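# Does the Cell Save Work or Move It?

Project report, second draft. Site: Sestier, small parts assembly, one shift, visits in September.

## 1. What we were told

The plant's handout says the new cell "frees operators from repetitive picking." We read that line before our first visit and built our question on it: freed to do what? Morena Guerra, the line lead, gave us a tour and two people to talk to. We asked for more and didn't get them, so please read everything below with that in mind.

## 2. The job before

Kitting here means putting a motor, a round circuit board and a wire harness together on a tray so the next bench can build from it. Liliana Pace did it by hand for years. Her target was 700 kits a shift. She told us she could talk to the person beside her while she worked, and that she set her own order: all boards first, then motors, then the harnesses, which she hated.

## 3. The job now

The target is 1000. The cell has two arms. Liliana loads the bins, clears stops and signs off on trays. Her title changed to "cell attendant" and her pay did not.

We had planned to compare output before and after, but the plant would only give us the target numbers. A target is a wish. We can't say from our data if the cell is faster than Liliana was, and we doubt the handout's author can either.

What we can report is how she spends her time. In the stretch we watched, she was called over 10 times. She told us most calls are for harnesses. They tangle, and she now lays them in the bins one by one so the gripper has a chance. That is picking. It just happens earlier, and it isn't in the target.

Nghĩa Vi, on the same shift, was more positive. His wrists hurt less and he likes learning the software. We believe him. He also said he'd been sent on the training course and Liliana had not, and the plant didn't explain to us how that was decided.

## 4. Limits

Two interviews is thin. We never saw the night crew. Our group disagreed about whether to call the change "deskilling," and we left the word out.

## 5. Photos from the cell 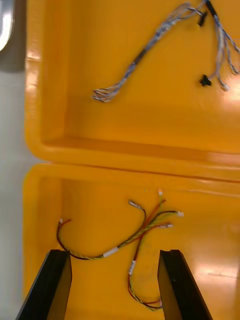
Wire harnesses in yellow bins, and the second photo has the tray with a board on it.

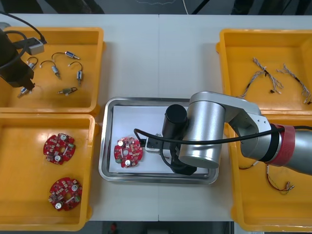 Cinzia Dal Bello read our first draft and wrote back that we were too easy on the old job. Hand kitting wore people out, she said, and half of them would have left it for anything with a chair. Her complaint was about who got asked before the cell was ordered, and she wanted to know why we hadn't put that question to Morena. We have added it to the list for the next visit.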